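Rust spots on dish rack after 3 months, normal?

Posted by Idalina Prata
Got a coated wire rack in November, already orange spots at the feet. Water here is really hard. Is it done for or can I save it? Dont want to buy another one.

Henrique Mendes
Toss it. Mine did the same.

Koubek
Not so fast. Coating probably chipped and water sits there. Scrub the spots with baking soda paste and an old toothbrush, rinse, dry it all the way. Then a dab of clear nail polish on the bare bits. Two coats, let it dry overnight. 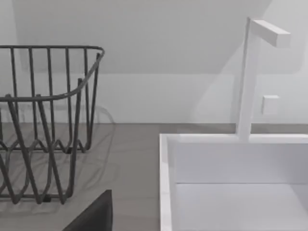
Also flip it over once a week and wipe underneath, hard water crud builds up down there. Vinegar gets that off but rinse it quick, dont leave it soaking. If the rust comes back in the same place after taht, ok, new rack.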